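Paddle cases and rubber life - is there any evidence at all?
Equipment > Rubbers and Care

loopdrive_dan
Posts: 2,062

My club has been going back and forth on this since March and I'm tired of it. The claim is that a paddle kept in a closed case with protective film on the rubbers stays grippy much longer than one that gets tossed in a gym bag. The shop that handles our team order (Stamatopoulos, they're fine, no complaints) now pushes a $40 "climate" case from Asonia with every blade sold. It has a lining that supposedly holds the humidity steady. I asked what the lining does that a plain case doesn't and got a brochure read back to me.

I've used ordinary cases forever, the black and red kind everybody has. Couldn't tell you if one ever saved me a dime.

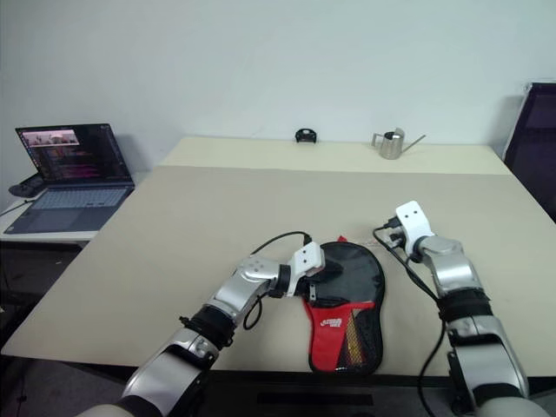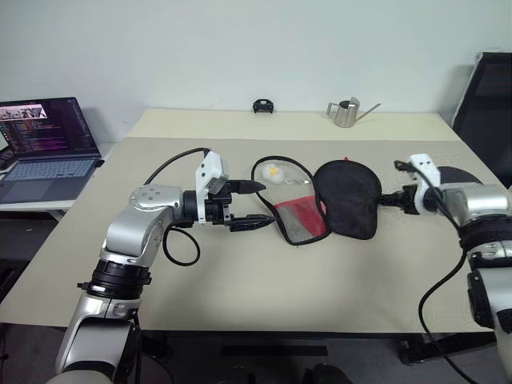

Paddle case in the first one, the mat in the second.

So: has anyone here done a real comparison? Same rubber, same player, one paddle cased and one left out? I don't mean "I feel like it plays better." I mean something you could put in front of a person who disagrees with you.

chopblock
Posts: 311

No, and you won't find one. Rubber dies from hours of play, sunlight and heat, maybe in that order. A case takes care of the sunlight. So does a drawer.

I got 69 hours out of my last sheet of Kadano before the forehand side went slick. It lived in a case with film on it every night. The sheet before that lived on a shelf and I quit logging at 100 hours with some grip left. Do I think the shelf is better? No. I think sheets vary and so do the balls and the floor dust in whatever gym you play in.

pipsout_marie
Posts: 874

Well, that's two sheets, and you changed two things at once (wasn't the second gym the one with the awful cement floor?). I wouldn't throw out cases over that.

Film does something. I left a tacky rubber bare over one summer and it came back with a dull gray skin on it that no cleaner would take off. The other side had film on and was fine. Same blade, same bag, same closet. That's as close to a controlled test as I've ever gotten.

loopdrive_dan

That's a decent one. Were both sides the same rubber though?

pipsout_marie

No. Tacky on the forehand, regular on the backhand. OK, point taken.

chopblock

There it is.

southpaw_rick
Posts: 56

I coach juniors and the case argument is pretty simple from where I stand. Kids drop things. Kids put water bottles next to things. A case stops the edge from getting chewed up and that alone pays for it. Whether the topsheet lives two weeks longer, who cares.

The $40 one is silly. Humidity in a closed pouch is whatever it was in the room when you closed the zipper. If you put a sweaty paddle in there you've made a little swamp.

netcord
Posts: 1,190

Rick is right about the swamp. Wipe it down, let it dry on the table while you pack up your shoes, THEN film, then case. I've seen wood swell at the handle on a blade that got zipped up wet after every session.

On the cleaner question, since someone always asks - I tried Wakex for a season and plain water for a season. Could not tell them apart blind. My practice partner handed me the paddles without telling me which was which and I guessed wrong more than I guessed right.

wakexfan_22
Posts: 9

Blind tests are useless if you can't feel the difference to begin with. A high-level player would feel it. Benoît Hoarau runs a clinic near me and he swears by foam cleaner and a hard case, and he's been coaching longer than most of us have played.

chopblock

With respect to your coach, "he swears by it" is what Dan asked us not to post. Did he get the case free with the clinic sponsorship? Serious question.

wakexfan_22

No idea. I'm not going to ask him that.

pipsout_marie

I would.

loopdrive_dan

Let's leave the guy alone, he isn't here. Where I've landed so far:

Film on tacky rubber seems reasonable, on everything else it's cheap enough that I don't care. A regular case protects the edges and keeps light off. The fancy lining I still don't buy, and the brochure has a graph with no numbers on the side of it, which tells me plenty.

If anyone wants to try it properly, I have two sheets of the same Kadano from the same order, and two blades that weigh the same to within what my kitchen scale can show. I'd play them on alternate nights. One goes in a case, the other sits on the shelf by the door.

netcord

Keep them out of the car. And get somebody else to label them, or you'll play harder with the one you like.

southpaw_rick

How are you going to measure grip?

loopdrive_dan

Ball on a string dragged across the sheet? Haven't worked that out. Open to ideas.

chopblock

A luggage scale pulling a weighted ball with the paddle clamped flat. Do it at the same room temperature every time or don't bother. I still bet you find nothing.

pipsout_marie

I'll take that bet, film side only. Loser buys the next sheet.

loopdrive_dan

Fine by me. First session is Wednesday, I'll start a separate thread for the readings.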